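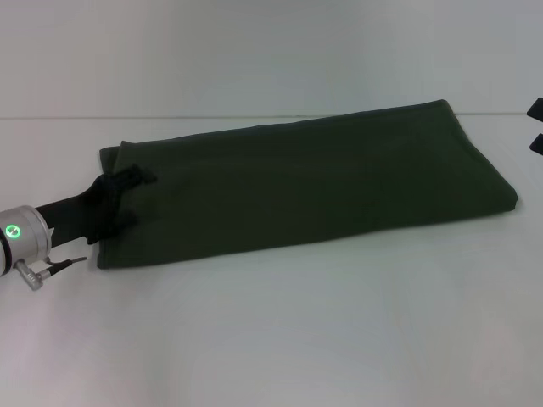 Rosenthal told us in the second interview that the folding had never been the hard part of his shift, and that he missed the talking across the table more than he had expected. Eleven colleagues' answers are reported in the next section; his is close to theirs.

Figure 3. Gripper holding a folded green cloth at one corner, Lesutow cell.

4.2 Changes in task content

At the Usarlow laundry the cell handles 577 pieces per shift, nearly 90 per cent of the flat items. The staff now do the sorting, the mending and the checking of corners. Of 26 workers interviewed, most described this labour as lighter for the shoulders but more lonely. Several asked that the cell stop during the tea break, so they could hear each other. The management has agreed to it in October.

Last updated: October
Shares 192 | Comments 26

Related items
Tang: Rosters after automation
Sekero: Noise in small laundries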